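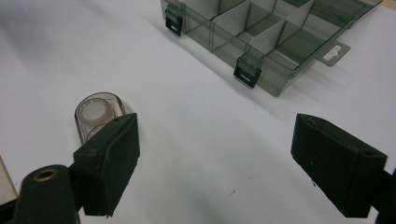
What's the best way to keep small parts sorted when a whole student robotics club is using the same table?
Put them in flat boxes with clear or smoky lids and dividers, give each box one job, and close the latches before anybody carries it anywhere. That covers most of it. The rest is habits, and I've got a page of them below.

I help out with an after-school robotics club in Endby, and our project this year is teaching a machine to do small tabletop chores, mostly with boxes, cups and lids. The kids named it Trarkell. I came in knowing a lot about sewing rooms and junk drawers and nearly nothing about robots, and I was surprised how much of what I knew carried over (a bobbin and a set screw get lost in exactly the same way!).

Start with the table. We wipe ours down before every practice with a barely damp cloth and then a dry one. Pale tabletops are wonderful for finding a dropped screw, but they show every smudge, and once the smudges build up you stop spotting the little stuff. If your table is wood or has a busy pattern, lay a big sheet of white paper over it and tape the corners. Paper also lets you draw right on the work surface. We trace around the box in pencil, so whoever goes next can put it back in the same spot and the practice runs match up.

Next, the boxes. Look for dividers that reach all the way to the lid. Short ones let washers creep over the top when the box gets tipped, and then you're sorting at bedtime. Before you fill a new box, shut it empty and give it a good shake with your hand underneath. If a latch pops, take it back to the store. We had 400 mixed screws go across the floor in July, and I was still finding them in my shoes at the end of the month.

Don't fill the compartments to the top. Halfway is plenty, and small fingers can get in there. Labels go on the outside front wall, never on the lid, so you can still see through. Painter's tape and a fine marker work better than the fancy label maker, which the kids fought over anyway.

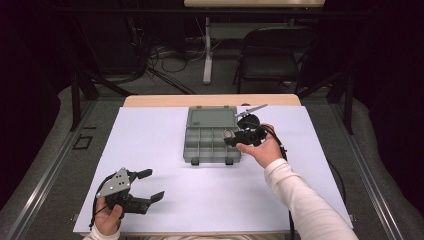 Paper down, box in place, a gripper for each hand.

A few things about practicing with hand-held grippers, for other club parents who've been handed a pair:

Take the lid job slowly. Our kids want to race, and racing gives you sloppy runs that have to be done over. We do 35 runs and then stop for a snack, even if it's going great.

Mind the cords. Let each one trail back along your arm and away from the work, and check that it isn't looped around a chair before you start. Twist ties from bread bags are perfect for gathering up extra length. Leave them loose enough to slide a finger under.

Wear sleeves that fit at the wrist. A floppy cuff will sweep a cup off the table faster than you can say oops.

Dust the finger pads. A dry, soft toothbrush does it. I keep 2 in the Nisbet bin (that's the cleanup bin, named after a hamster) and they get swapped out when the bristles splay.

Write down the run number as you go — a golf pencil on a string, tied to the clipboard. Last spring we got all the way to 67 before anyone noticed the page had stopped at a dozen, and there was some wailing.

For cleanup, set a kitchen timer and have everyone do the same job each time. One wipes, one latches boxes, one coils cords. Coil them in big lazy circles and hang them up. Tight little bundles get kinks, same as a garden hose.

Next month we move on to the Foltis round, with stacking cups and a harder box. If you've got a good trick for getting tape residue off a white table without dulling it, please send it my way. Cooking oil works, but then I'm chasing the oil.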